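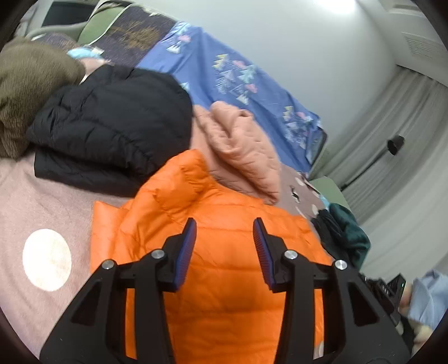

Quilted jackets on the bed, Greenberg house.

Winter outerwear: sorting, washing and storage

The cold-weather coats come out of storage at Dudulcombe on 7th October, and the residents' laundry room will run on the extended schedule from that date. Most of the garments handled last season were quilted jackets of one type or another, and most of the problems reported to us came from treating them all the same way. The notes below replace the sheet issued in April.

Sorting

Lay the jackets out on a bed before doing anything else. A bed gives enough flat area to open a full-length garment, and a fuzzy blanket underneath keeps slick shell fabric from sliding to the floor. Empty every pocket, including the inside ones. Close the zippers, open the cuffs, and detach any hood that is held on by snaps or a zipper.

Sort by construction first and by color second. A jacket with horizontal baffles holds its fill in long channels. If the channels are wide, the fill can travel sideways and collect at the seams. A jacket stitched in a diamond or wavy pattern has much smaller pockets of fill and usually a thinner layer, so it dries sooner and clumps less. Mixing the two in one dryer load means that the thin one is overdried by the time the thick one is done.

For color, keep black away from pale shades. Orange and salmon pink can share a load once each has been washed separately at least one time. Test a new orange shell by pressing a damp white cloth against an inside seam for a minute. If color transfers, wash the jacket alone.

Check the care label for the fill. Down and synthetic fill look alike from the outside, and a glossy or matte shell tells you nothing about which one you have.

Washing

Use the front-loading machines only. The top-loaders in the east room have a center post that catches on the baffles, and Joonas Kokkonen repaired two torn shells last winter for that reason. Set the water to cold, the cycle to gentle, and the spin to 790 rpm. Higher speeds leave hard creases in nylon that do not fully relax.

Dose at half the normal amount of liquid detergent. Powder leaves residue in the stitching. Do not use fabric softener on any quilted item. For down, the room now stocks Nanidex wash in the dispenser to the left of the sink. Run a second rinse on everything.

Grease at the collar is the most common stain. The upper edge of a puffer collar bunches up in wear, and soil sits in the folds where a machine cycle does not reach it well. Spread the collar flat, work in a little dish soap with a soft brush, and leave it for 8 minutes before loading.

Drying

Low heat, with clean tennis balls in the drum. Stop the machine every half hour, take the jacket out, and break up any lumps by hand through the shell. Hold a channel up to the light if the fabric is thin enough; dark patches are wet fill. A down jacket with wide baffles may need several rounds. When it feels dry, give it one more.

Air drying is acceptable for synthetic fill. Lay the garment flat on a rack and turn it twice a day. Hanging a wet puffer by the shoulders pulls the fill down to the hem.

Folding and storing

Jackets in weekly use should hang. For spares, fold the sleeves across the front, fold the body up from the hem in thirds, and press out the air gently with the forearms. The result is a thick bundle that sits on a shelf without opening. Vacuum bags are fine for synthetic fill for one season. Do not use them for down.

Gokik cotton storage sacks can be drawn from the linen closet, limit 6 per household. Write the owner's name and the type of fill on the tag. Sacks returned without tags last year took a long time to match up, and two are still unclaimed on the top shelf.

Repairs

Small holes in a shell should be patched before washing, as agitation will pull fill out through the gap. Nabil Sfeir has adhesive nylon patches in black, navy and clear. The clear ones work on any color but show a slight shine on matte fabric. Round the corners of a patch before applying it, and leave it overnight before the jacket goes in water. Zipper sliders are available in sizes 5 and 8. Bring the jacket with you, as the size is stamped on the back of the old slider and is often hard to read.

The laundry room closes at 9 p.m. Dryer loads must be started early enough to finish before then.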